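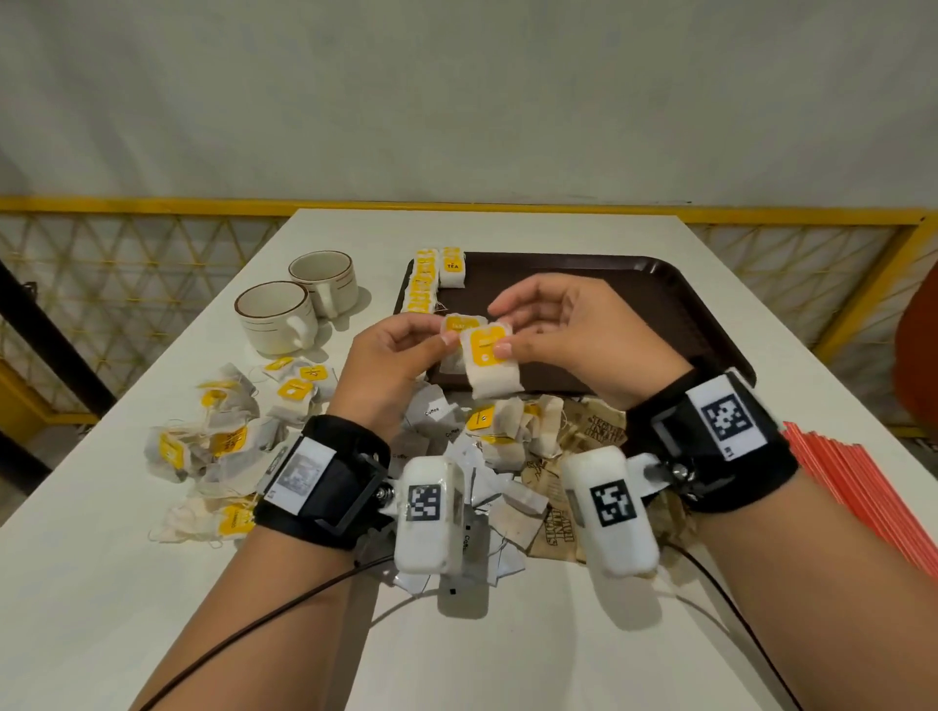
Tea bags with yellow tags, coffee sachets and the tray

Untangling tea bag strings without tearing them?
Posted by Lurdes Arruda

I look after the drinks table in our break room. Tea bags and coffee sachets all get dumped together, and the strings end up in one big knot. I want the wrapped ones standing in a row in the brown tray and the rest sorted. When I pull on a tag it sometimes comes off the string. Is there a better way?

Américo Frade
Take the sachets and paper wrappers out first. Then spread the tea bags flat with the tags facing up and work from the outside of the pile. Hold the bag itself, close to where the string joins, and let the tag slide through the loop — don't pull from the tag end. I did a box of 90 this way and tore 2. Wind each string once around its bag when it's free.

Tomás Bastos
just buy the ones with no string

Rosário Magalhães
What Américo said, but any bag that's been used goes in the trash before you start. Keep the wrapped ones in a separate row and don't open them until someone wants a cup. We put coffee at the other end of the tray and it has stayed that way since June.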